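How Do Grapes Turn Into Juice, Jelly and Vinegar?

By Ghassan Aoun

Have you ever picked a grape straight off the vine and popped it into your mouth while it was still warm from the sun? If you have, you already know why people have been growing them for thousands of years!

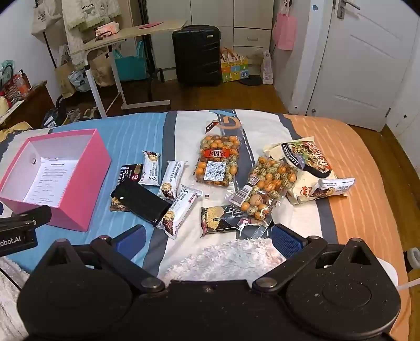 A grapevine is a climber. It has curly little arms called tendrils, and they grab on to anything they can reach — a wire, a fence, even another vine. Farmers put up rows of posts and wires so the vines have something to hold. A field full of these rows is called a vineyard.

In winter a vine looks like a dead stick. It isn't! It's resting. When April comes and the soil warms up, fat fuzzy buds pop open and out come tiny pink and green leaves. A few weeks later the vine flowers, but you have to look closely, as the flowers are smaller than a grain of rice. Each one can become a grape.

My favorite vineyard is on the hill between Stostton and Stovham. One row there has 259 vines in it, and it takes a long time to walk from one end to the other if you stop to look at the bugs (I always stop to look at the bugs).

What makes a grape sweet?

Sunshine! The leaves use sunlight, air and water to make sugar, and the vine sends that sugar into the fruit. At first grapes are hard, green and so sour they make your eyes squeeze shut. Then they get soft, and some kinds turn red, purple or nearly black. The color is in the skin. Peel a purple grape and you'll usually find that the inside is pale green.

So what happens after picking?

For juice, the grapes are squashed and the skins and seeds are strained out. If the skins stay in for a while first, the juice turns purple. For jelly, the juice is cooked with sugar until it sets and wobbles.

Vinegar is the strangest one. Tiny living things called yeast eat the sugar in the juice and turn it into alcohol, and that's how grown-ups' wine is made. Then a different kind of tiny living thing, a bacteria, turns the alcohol into sour vinegar. All that work, done by creatures too small to see!

Try it yourself

Get four grapes of two different colors. Peel one of each, close your eyes and ask a friend to hand you the peeled ones. Can you taste which is which? Now try the ones with skins on and see if it gets easier.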